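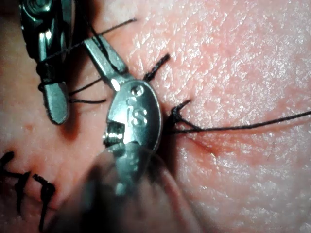
Black thread and three tied sutures, seen close up.

Plostel Suturing Practice Group
Minutes of the meeting held on March 7, 2024 in the Bonimus teaching room

1. Apologies and last minutes
Apologies were received from two members on night shifts. The minutes of the last meeting were agreed with one correction: the thread order was for 200 packs, and we had written it down as boxes. The supplier had read it correctly, thank goodness.

2. Matters arising
The new shelf labels are up and everyone likes them. Needles now live on the left, thread in the middle, spare pads on the right, and the sharps bin has its own bracket by the door. The old drawer of mixed odds and ends has been emptied and sorted, and it gave us a lovely pile of usable thread for beginners.

3. Interrupted sutures
This was the main item and we could happily have spent the whole evening on it! The group agreed that interrupted stitches will be the focus for the rest of the term. Members spoke very warmly about how much there is to learn from them: every stitch is its own small job, with its own knot, and if one goes wrong you can take it out and leave its neighbours alone.

There was a good long talk about tails. One view was that they should all be trimmed short as you go. The other was that practice tails are better left long enough to find again, and that a bit of untidiness does no harm on a practice row. Members looked at a row of four in black, with the short tails sticking up at all sorts of angles, and it was pointed out that the knots themselves were small and the spacing from the second to the third was even. Agreed: tails to be left on for review, then trimmed.

Looping the thread round the jaw was also discussed. Several members find the loop slips off before they can catch the free end. The advice was to keep the loop slack, bring the other instrument in to meet it, and only then start to draw the thread through. Those who have been doing it this way since the autumn were very keen on it - two of them asked for it to be put in the beginners' sheet, and this was agreed.

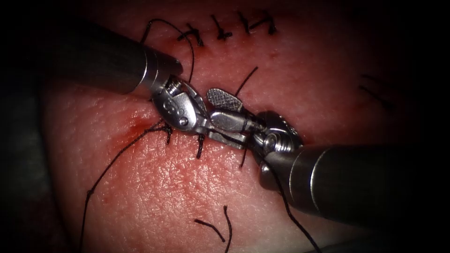
4. Practice pads
The Menon pads were compared with the ones we had before. The fine creases on the surface were much praised, as they make it easier to judge where the next bite should go. A fair point was raised that members all start in the middle, so the outer strips go to waste. From now on beginners will start near an edge and work across.
Action: beginners' sheet to be changed.

5. Money
The balance stands at 1,012 pounds. It was agreed to spend up to 40 pounds on black thread, which shows up so well that hardly anyone now asks for the blue.

6. Open evening
Rellonora have kindly offered us a table at their open evening. Great excitement about this. We will bring pads, thread and a few finished rows, good ones and early ones, so that visitors can see how people get on. Anyone willing to help should put their initials on the sheet by the kettle.

7. Any other business
The clock in the teaching room is slow again. A member asked if we might try a running stitch next term and there was a very loud yes.

The meeting closed after tea.

Comments (3)

knotsandcrosses
Really glad about the slack loop going in the beginners' sheet. I struggled for weeks until I was shown it.

bluethreadfan
I still ask for the blue! Please keep a few packs.

plostel_newbie
Can we come to the open evening if we have only been twice? Would love to help set up.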